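What my phone knew about me in October

Posted in October by Nizar Farah
13 comments · 21 shares

My brother-in-law asked me at dinner why I worry so much about apps. He said that he has nothing to hide, and anyway the ads are useful to him, he bought good shoes from one. I did not have a good answer at the table, so I went home and asked for my data.

I began with Pruren, the weather app that I have used since I moved here. The button for requesting a copy exists, but it is under "Account", then "Legal", then at the bottom of a page which I had to scroll a long time. After 13 days they sent me a file. It had 547 lines, and each line was a place where my phone had been when I opened the app or, in many cases, when I did not open it.

I put the lines on a map in the evening. My home was easy to find, it was the thickest group of dots. The second was my work. The third was the dental clinic, where I went too many times this year, and I did not like to see it so clearly. A weather app needs to know my city. I am not sure that it needs to know my dentist.
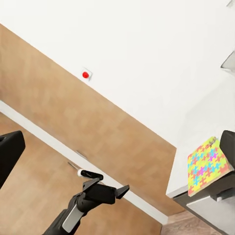
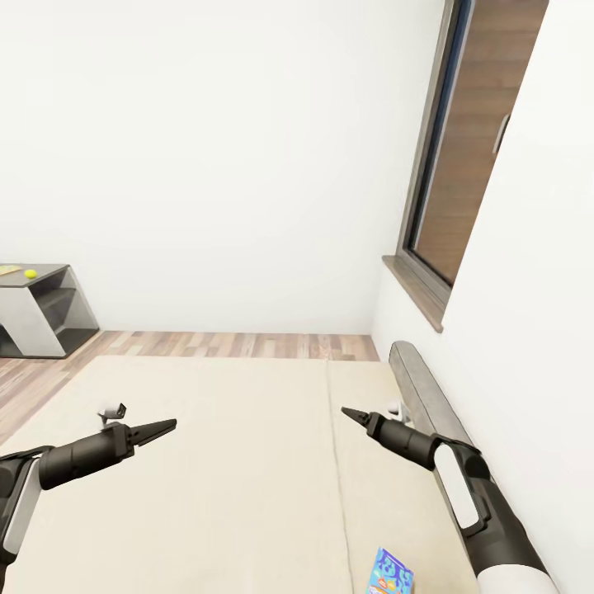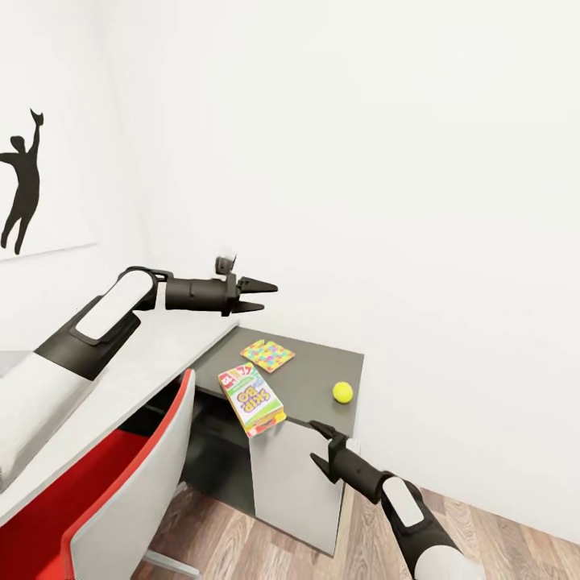

Three views of one simulated room

The second request was to Salau, which makes the shopping list I share with my wife. They were faster and more polite. Their file was small, but it had a part with the title "interests", and there I read that I am probably a dog owner, that I plan a wedding and that I am sensitive to price. Only the last one is true. I wrote to them to ask how they decided about the dog. The reply said that interests are "inferred from activity", and I had to look up the word "inferred" to be sure it was as vague as I thought.

In the settings of Salau there is also a list of partners who can receive this information. I read 259 names before my tea was cold. I knew two of them. You can switch them off, but one by one, and the page goes back to the top after each switch – I think a person designed this and was satisfied.

My friend Vichien Intarasuk, who has worked with advertising systems longer than I have had a smartphone, told me I was looking at the wrong thing. For him the file is less important than what is done after it leaves the app, when it is joined with other files and my name is replaced by a number. He says a number with my home and my work attached to it is still me. I believe he is right, but I can't request a copy from a company I have never heard of.

So I made some small changes. Location for the weather is now "only while using". I removed Pruren from my wife's phone also, with her permission, and we write the shopping list on paper that hangs on the fridge. She says my handwriting is a stronger protection than any privacy law.

I have also sent a request to Darwish, where I buy train tickets, and I am still waiting for it. When the file arrives I will write about it.

Get new posts by email. You can unsubscribe at any time.

This site uses cookies to remember your preferences. Accept · Manage settings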